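How do I keep a bedspread from sliding off?
Posted by Kjell Midtbø, Savcombe, 2025-10-02

Hello all. I have a thin bedspread on my bed and every morning it lies half on the floor. I sit on the edge to put on my socks and then it slides even more. I tried to tuck it under the mattress, but the corners come out again. I do not want to use pins – they make holes. What do you do?

Derstead31
Buy a heavier one.

Proltville_home
Put a cotton blanket between the sheet and the bedspread. Smooth fabric on smooth fabric will always move. Then tuck only the foot end, quite deep, and leave the sides hanging the same length. I do it so since January and I only pull it straight one time in the day.

Kjell Midtbø
Thank you, I tried the blanket and it is better. The foot end stays now. My bedspread is the green one with the leaf or circle pattern and the red and white medallions, so I would like to keep it and not buy a heavier one.

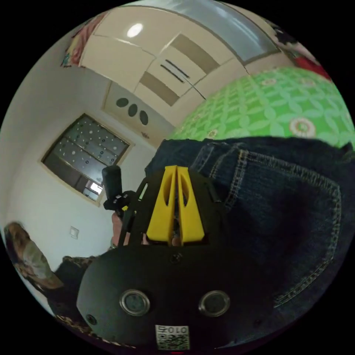
The side where I sit still moves a little – maybe I need a wider blanket there. I will try this next.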